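Categories: Kitchen and Table / Soft Fruit

The Strawberry Shelf: Notes on a Short Season

It has been the practice of this household for several years to keep a written account of the strawberry season, and the account is now published on this blog in place of the notebook that used to hang beside the larder door. The notebook was lost during the move to Rekville. The purpose is unchanged. What was bought or picked is recorded, together with how it was stored and whether the method deserves to be repeated.

The plants at present number 13, all of the variety sold locally as Kurine. They were purchased as bare-rooted runners in February and set out in two troughs against the south wall. A small supplement of fruit is obtained from the farm shop at Doherty, which opens at eight in the morning and is generally out of strawberries before noon. Readers who intend to visit are advised to bring their own container, as the shop makes a charge for punnets.

Picking

Fruit is picked early, before the wall has warmed. The stalk is pinched through above the berry with the thumbnail and the green cap is left in place. In previous years the caps were removed at the trough, in the belief that this would save time at the sink. The practice was discontinued. Fruit without its cap took in water when rinsed and had to be eaten the same day.

It should be stated clearly that a strawberry does not grow any sweeter once it has been picked. It may darken and it will certainly soften, but the flavour it had on the plant is the flavour it will keep. Berries with white shoulders are therefore left for another day or two, unless heavy rain is expected. An exception is made for the final picking of the year, when anything with reasonable colour is brought indoors and used for jam.

Sorting

Sorting takes place on a plain surface, with the fruit set well apart. A bowl is unsuitable for the purpose. Soft spots are almost always on the underside, and in a bowl the underside of one berry is pressed against the shoulder of the next - by the time the damage is noticed there are two to throw away. Each berry is turned over once and assigned to one of three uses: the plate, the pan or the compost.

Small berries are given the same attention as large ones. The Kurine is not a large fruit at the best of times, and the later pickings are smaller still. Their colour also requires a little patience, for a berry may look ready from one side and much less so from the other.
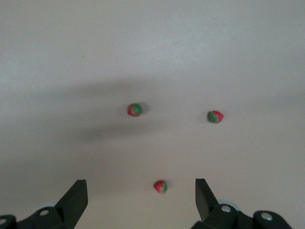

Washing and Keeping

No fruit is washed until it is needed. This rule was adopted after the first summer, when a full colander was rinsed in the evening and found to have grown a grey fur by the following afternoon. Unwashed berries are placed in a single layer on kitchen paper, inside a shallow dish with the lid resting loosely on top, and the dish is kept on the middle shelf of the refrigerator. Under this arrangement they have kept for three days without complaint, and on one occasion for five.

A rinse in weak vinegar and water was also tried, on the recommendation of a leaflet obtained at the Grerkau summer fair. The fruit did keep somewhat longer. It was, however, faintly sharp at the stalk end even after a second rinse in plain water, and the household voted against continuing.

Berries should be taken out of the refrigerator at least 20 minutes before they are served. Cold strawberries have very little scent, and a good deal of the pleasure is lost with it.

Jam

One batch of jam was made this year. The prepared fruit weighed 654 grams, which was less than had been hoped for, and the quantity of sugar was reduced in proportion. The juice of one lemon was added at the start. The fruit was left to stand overnight under the sugar and boiled the next morning in the wide pan, the narrow one having boiled over last year at some cost to the hob.

The set was soft. It is entirely acceptable on toast and rather too loose for the middle of a sponge. For next season it is proposed to hold back a few under-ripe berries for the pan, as these set more readily, and to boil for a little longer before testing on the cold saucer.

Arrangements for Next Year

The troughs will be emptied and refilled, and runners from the three strongest plants have already been pegged down into small pots. Netting is to be put up earlier. The blackbirds had the first ripe fruit on both troughs this year, and it is not considered likely that they will have forgotten where it was.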